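Tarnidix bench cell for desktop teardown - buying and planning page

Home > Equipment > Rework and recycling > Bench cells

Updated 23rd June. Prices on request, see bottom.

What it is

One arm, one gripper, one platform, sold as a package for shops that take desktop PCs apart or put them back together. Memory, data cables, drives, processors. Small parts work inside an open case. It's a starter cell. One arm, one PC at a time, one operator nearby.

Sold and set up by Trovine. Software is Plimuris, licensed by the seat. Fixture plates come from Guerreiro, made to order.

Who buys it

Mostly refurbishers and IT recyclers with a steady flow of the same few models. Some repair schools. If your intake is a mixed pallet of whatever came off the truck, read the section on fixtures first, because that is where the money goes and most people budget nothing for it.

What you get in the base package

- Collaborative arm, tabletop or rail mount (say which when you order)
- Two-finger gripper with bolt-on finger plates
- Fixed camera plus wrist camera, both with brackets
- Slotted aluminum platform
- Cable kit, long
- One fixture plate, your choice of layout
- Plimuris, one seat, first year
- Two days of setup on site

Not in the package: desk, monitor, host PC, compressed air, guarding, scrap bins. You'd be surprised how many orders stall on the host PC. Get it early.

Space

Platform plus a desk behind it is the usual layout. Leave room for the case on its side, side panel off, and the fixture plate next to it on the platform. People plan for the case and forget the plate. Then the plate ends up on a cart and every reach is too long. 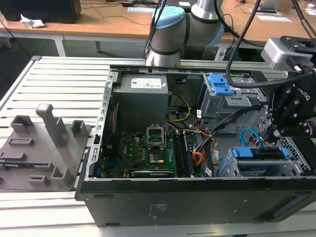 Plan the cable runs before the arm goes up. Length matters more than you think, the wrist has to turn without pulling. Order the long kit even if the short one looks ok on paper. We no longer quote the short kit for PC work, too many swaps.

Keep a walkway on one side at least. Operator needs to get to the case by hand, often in the first month.

Fixtures

Plates are printed, with posts, holders and slot blocks laid out for the parts you handle. Cheap to change, slow to design. Rule of thumb from Hélder Barros, who does the site planning at Trovine: one plate per family of parts, and a spare of each. Printed posts do snap. They snap on the day you have visitors.

Budget lines for fixtures:

- Design of a new layout: 600 per plate, flat
- Printing and spare: quoted with the design
- Changes inside the first 30 days: no charge, up to two rounds

Tell us the real part list. Not the list from the spec sheet. If you want bare boards held upright say so up front, it changes the slot widths.

Fingers

Standard finger plates are fine for drive trays, memory, bigger connectors. For processors you want a different tip, and probably a different opinion on whether a robot should be doing it at all. Pins and contacts bend. We sell a soft tip for this, ask for it by name (Plimuris soft tip). Run it on scrap boards first. A lot of scrap boards.

Worn tips are the most common service call. Keep two sets on the shelf.

Cables, the hard part

Straight talk. Loose cable is what eats your cycle time. Drive trays with a plastic pull are easy, memory is easy once the latches are open, but a bundle of power leads lying across the board is never in the same spot twice. Teach the arm to push it aside, or have a person tie it back before the case goes in. Second option is cheaper. Costs you a minute of labor and a strap.

Same for data cables. Locking connectors need a squeeze and a pull together and the standard fingers don't always get in there. Plan on a person doing those for the first phase, then see.

Budget sheet, base case

In US dollars, before tax and freight.

- Site planning visit: 1000, credited if you order
- Plimuris seat, second year on: 3000 per year
- Extra fixture design: 600 each
- Arm, gripper, cameras, platform: by quote, depends on reach
- Spare finger sets: by quote
- Training past the two setup days: by quote

Put a line in for scrap. You will break boards while teaching. Put a line in for your own people too, somebody has to own this thing and it's most of a job until it settles.

Lead time

11 weeks from deposit to install, arm is the long item. Fixture plates run in parallel if the part list is in by the time you pay. If it isn't, add whatever it takes you to send it. Orders placed after April closeout go into the next build slot.

Planning steps, short version

1. Pick two or three PC models. Not ten. The ones you see every week.

2. Strip one of each by hand and write down the order. Which cable is in the way, which latch sticks, what has to come out first. Take phone pictures, lots. Send the lot to us.

3. Decide what the arm does and what the person does. Write it down. Most sites give the arm drives and memory and leave the rest for a second phase.

4. Check the reach with the case in its real position. Low corners and the area under the cable bundle are where it gets tight, so check those with the gripper open as well as closed, and check that the wrist camera still has a usable view down there.

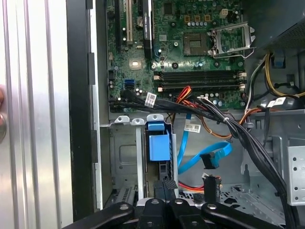

5. Order plates and spares. See above.

6. Book the operator's time for the setup days. All of it. No half days, we've tried that.

7. Run mixed for a month, hand and arm side by side, befor you change any shift plans.

Power and network

Standard wall outlets, two seperate circuits if you can. Wired network to the host PC. Wi-Fi works until it doesn't and we won't support it.

Warranty and returns

Arm and gripper one year. Cameras one year. Printed parts and finger tips are consumables, no warranty. Returns on unopened spares within 30 days. Custom plates can't come back.

Ordering

Send model list, floor sketch with dimensions, and a contact who can sign. Ask for the Tarnidix bench quote - the rail version is a different form. Site planning questions go to Hélder Barros at the Trovine desk, mornings are best.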